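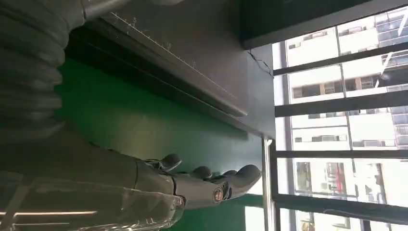
Yung-ching Liao asks whether the tap in the salsa basic falls on four or on the pause after it, and whether it needs any weight. It falls on four, with no weight. The foot touches the floor and is free to move on the next one.

Counting the basic step

The music is counted in eights. Steps fall on 1, 2, 3 and 5, 6, 7. Counts 4 and 8 are held or tapped.

Leader's part:

1 – left foot forward
2 – weight back on to the right foot
3 – left foot closes beside the right
4 – hold, or tap the right
5 – right foot back
6 – weight forward on to the left foot
7 – right foot closes beside the left
8 – hold, or tap the left

The follower starts on 1 with the right foot back and mirrors the rest.

Keep the forward and back steps short, no longer than your own shoe. The heel of the back foot on 5 stays off the floor. Knees stay slightly bent throughout and the hips move as the weight changes; they should not be pushed.

Practise without music first, saying the numbers aloud. Do 50 full basics at walking speed, then repeat with a slow track. The Tadance practice list begins with slow son and works upwards. Change tracks only when counts 4 and 8 stay silent underfoot – a hurried 5 usually means the hold on 4 was cut short.

Next: the right turn from the basic, starting on count 5 with the leader's left hand raised on 7.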